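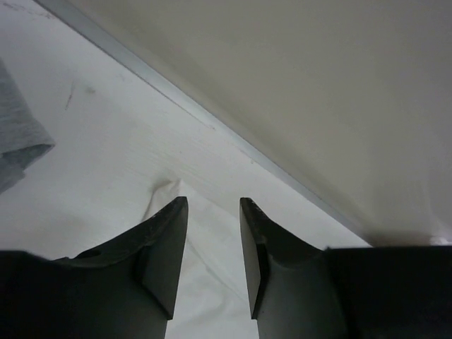 Setting up a Skusance folding arm on a shared bench

Quick version, got a shift to get to.

1. Clear the bench first. Arm needs its full reach, so mugs and tape guns off.
2. Check the finger tips. Bit of chipping on the edges is fine, swap if a piece catches the cloth.
3. One item at a time under the grip. Two and it grabs both.
4. Run at half speed for the first 200 pieces. Then turn it up.
5. Bad grip? Pause, reset, carry on. Don't reach in while its moving.

What changes for people: less folding, more sorting and checking. Wrists thank you. Standing about waiting is the new moan, so swap roles every 2 hours. Banafsheh Kiani does our rota, ask her before you trade slots. And tell folk early what happens to thier hours. We left it till February, too late.

583 shares | 2 comments

Related
Labelling bins for the Tulline line
Sowa trolley: charging overnight
First week with Plalari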